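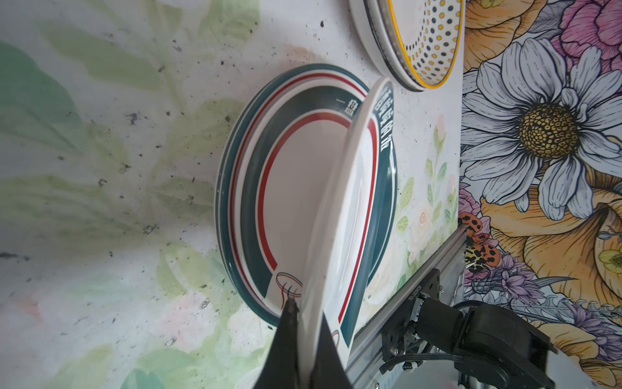

Can a Machine Do the Dishes Yet? Plate Handling as a Test of Household Automation

Final Project Report, Skondenar Technical Institute
Submitted by: Pilar Farías
Faculty supervisor: Oğuzhan Karabulut

1. Purpose

The purpose of this project was to assess whether robot arms of the kind now found in student laboratories can take over one ordinary kitchen chore, namely moving dinner plates between a stack and a dish rack. The chore was chosen from a list prepared by the Gillies Program in Home Technology, which also included folding towels and restocking a store shelf. Plates were preferred over towels on the grounds that a plate keeps its shape, and any difficulty would therefore lie in the grasp and the placement.

2. Why Plates Are Difficult

A person lifting the top plate from a stack slides a fingertip under the rim and lets the plate tip into the palm. A two-fingered gripper has no palm. It must take the rim between its fingers and support the full weight of the plate at that one point. Glazed surfaces offer little friction, and a small error in the angle of approach can push the stack instead of lifting from it.

The rack presents a different problem. The plate must be turned on edge, brought down between upright wires, and released only when the wires can hold it. Plates already in the rack narrow the space available to the fingers.

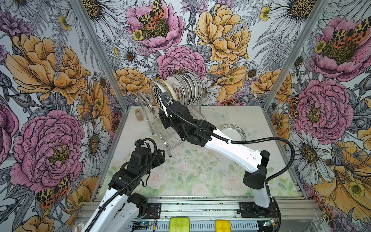

Page last changed: Tuesday, August 2, 2022

3. Workspace

The work was carried out in an enclosure framed in aluminum extrusion, with one arm on each side and a wire dish rack toward the back. The walls are papered with large printed flowers and the table carries its own pattern of roses and leaves. A patterned background of this kind is a fair test of a vision system, as kitchens are seldom plain. The plates also differ from one another. The one held at the front of the rack has a black lattice design and an orange-and-white rim, and the plate nearest behind it is lettered in dark red.

4. Discussion

The grasp itself is no longer the main obstacle. A gripper can hold a plate by its edge, and the arms have sufficient reach for a rack of this size. The harder matter is judgment: which plate to take first, how far to tilt it, and when to stop and try again. A person makes these decisions without noticing them – a machine must be given a way to make each one.

The written proposal, approved in December, set a household target of 1,000 placements without a broken plate. This report makes no claim to that target. It was retained as a reference because a family would not accept a machine that chips its dishes every week.

Shop-floor work may be the nearer application. A cafeteria uses one type of plate and one type of rack, and both can be fixed in position. The Ruvham dining hall, whose dish room was visited during the planning stage, would require far fewer decisions of a machine than a family kitchen does.

5. Conclusions and Further Work

The present answer to the question in the title is a limited yes for the movement and no for the chore as a whole. Scraping, washing, drying and putting away in a cupboard were outside the scope of the project. The following two items are proposed for the next student group:

Add bowls and cups to the set of dishes.
Repeat the work with the rack turned to a different angle each time.

Copies of the planning notes are held in the Drarau Reading Room and may be requested through the faculty supervisor.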